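Clovoston Tableware Lending Library: Frequently Asked Questions

Who may borrow from the library?
Any resident of Clovoston or Flesville aged 18 or older may borrow. Proof of address is required at registration.

What may be borrowed?
Plates, bowls, trays and serving pieces are available for private gatherings. Glassware is held at the Fleury branch only.
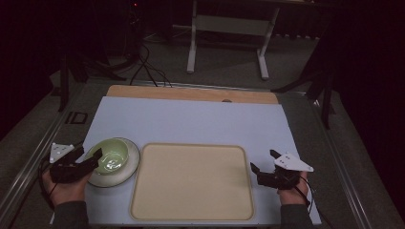
How long is the loan period?
Items are lent for seven days. One renewal is permitted, provided that no other borrower has placed a hold.

Must items be washed before return?
Yes. Items returned unwashed are subject to a cleaning fee of $6.

What happens if an item is broken?
Please report breakage at the time of return. Borrowers are charged the replacement cost, up to $26 per item.

Is the library open all year?
The library is closed during February for inventory. Holds placed in that month are filled when lending resumes.

Last updated August 2022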